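Trirkuver: Learning Kitchen Tasks from Hand-Held Grippers

Project gallery, Van Dusen group

Trirkuver is a method for training manipulation policies without a robot present during collection. People carry out everyday tasks with a hand-held gripper, and the recordings are turned into training data for an arm.

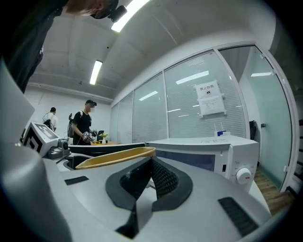

We started the work in October with a simple question: how much does it help to collect in several places instead of one? Earlier sets from our group came from a single bench, and the policies trained on them did poorly as soon as the counter height or the lighting changed.

The full set holds nearly 4,000 demonstrations from 36 rooms. Juniper Tran and Samuele Melis planned the task list, which covers opening and closing appliance doors, moving cups, and wiping counters. Each collector did 50 practice runs before any of their recordings were kept.

Collecting in a shared room
A countertop with a microwave on it, and more than one person at work with the equipment. Collectors wear a head-mounted camera as well as holding the gripper, so each task is recorded from the head and from the hand.

Markers
The large black pattern printed on the white box is a fiducial marker. We use markers to put all recordings from one room into the same coordinates. Tsz-kin Yen wrote the alignment code, and it drops any recording that drifts more than 2 cm.

Main result
With the total number of demonstrations held fixed, policies trained on many rooms did better in unseen kitchens than policies trained on one. The gap was largest for door opening and small for wiping. Adding more demonstrations from the same room stopped helping early.

What still fails
Glass and shiny door fronts. Marcus Nakamura is testing a version of the policy that relies less on the wrist view for these.

Paper and code: Delphine Sorensen handles requests for the data. The Gillum baseline is in the same repository, under "baselines."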